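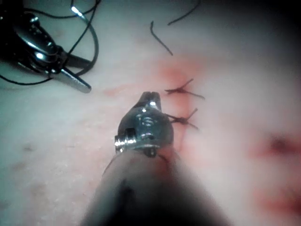

Robotic suturing, with two tied stitches along the incision line.

The Galside Rules are a set of good-practice rules for robotic suturing at the bench, covering the handling of needle and thread by surgical robots that work under human command or partly on their own. They apply to practice, testing and the recording of test results. They do not apply to operations on patients, which fall under medical device law and the rules of the hospital concerned.

The rules take their name from the Galside workshop, where the first draft was written. The text is maintained by a small editorial group led by Lucian Bogdan and Raluca Crăciun. The current edition is dated 9 Sep 2025.

Background

Before the rules were drawn up, laboratories working on robotic suturing each kept their own habits. One would count a stitch as finished when the knot was tied, another only when both ends had been trimmed. Some stopped a trial if the thread slipped from the jaws, while others let the operator pick it up again and said nothing about it in the results. Figures from two laboratories could rarely be compared.

Bogdan had worked on instrument wear and wanted a common way to log the use of needle drivers. Crăciun came from surgical training and was more concerned with knots. Their separate notes were merged into one draft, and traces of this can still be seen in the text, where the section on instruments is much longer and more detailed than the one on operators.

Scope and terms

The rules use a small number of terms. An "instrument" is the shaft, wrist and jaws taken together. A "driver" is the instrument holding the needle or pulling the thread at a given moment, and the "assisting instrument" is any other instrument in the work area. The two may change roles during a stitch. A "stitch" runs from the first contact of the needle with the tissue or pad to the cutting of the second thread end. A "tail" is the length of thread left beyond the knot after cutting.

Three levels of control are named: direct, shared and supervised. In direct control, every motion of the instruments follows the hands of an operator. In shared control, the system carries out parts of the stitch, such as tightening, on command. In supervised control, the system carries out a whole stitch while a person watches and can stop it. A trial that moves between levels must be reported at each level used, with the point of change marked in the log.

Instruments and setup

Each instrument must carry a mark that can be matched to an entry in the equipment log. The log records the number of sessions, any repair, and any contact between instruments strong enough to trip a force limit. Jaws are inspected before each session with the instrument removed from the arm. An instrument with a chipped jaw or a loose pin is taken out of use, even if it still closes fully.

The joint limits and the stop control are checked before thread is brought into the work area. The stop control must be within reach of a person who is not operating the robot. At least one camera must show the jaws of both instruments throughout the stitch. A further camera mounted close to an instrument is allowed and is treated as a separate record, with its own clock check.

Thread handling
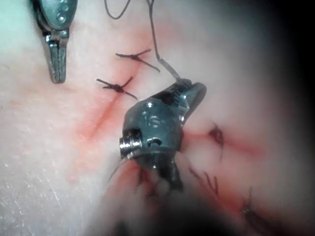
Thread is to be held away from the knot while tension is applied, and the pull should follow the direction in which the knot is meant to lie. Sudden changes of tension are recorded as faults whether or not the thread breaks. The assisting instrument should be kept clear of finished stitches, and its jaws should not close on a thread that forms part of a completed knot.

A loop that forms around a shaft or wrist does not end the trial. Many ties are made by wrapping thread around an instrument, and the rules separate a planned wrap from a snag. A snag is any wrap that cannot be released by moving the instrument along its own axis. When one occurs, motion stops, and the operator either frees the thread under direct control or cuts it.

Cut pieces of thread may stay in the work area until the stitch in progress is finished. They must be removed before the next count or inspection. Tails are cut to the length given in the test plan. The rules do not set one length for all threads, a point on which the first draft was criticized for being too loose.

Records

For each stitch, the log gives the level of control, the instruments used, the start and end times, and any fault. Video must be kept whole. Clips may be made from it for teaching, but a published result has to refer to the full recording. Failed stitches are kept in the data set under the same numbering as the others.

A test series meant for publication must contain at least 100 stitches at one level of control. Smaller series can be described as pilot work.

Reception

The rules were taken up first by the Zamfir training center, which added its own form for operator fatigue. Turitz, a maker of practice pads, prints the definitions of stitch and tail in its product leaflet. The Dustby archive accepts recordings made under the rules and held 2,000 logged stitches when the current edition appeared.

Criticism has centered on the snag rule. Some operators hold that stopping all motion can leave the thread under load, and that the driver should first be allowed to ease the tension. A revised wording was discussed for the current edition but not adopted. It is printed in an annex, where laboratories may use it if they say so in their reports.

See also

Needle driver
Shared control
Surgical knot
Suture pad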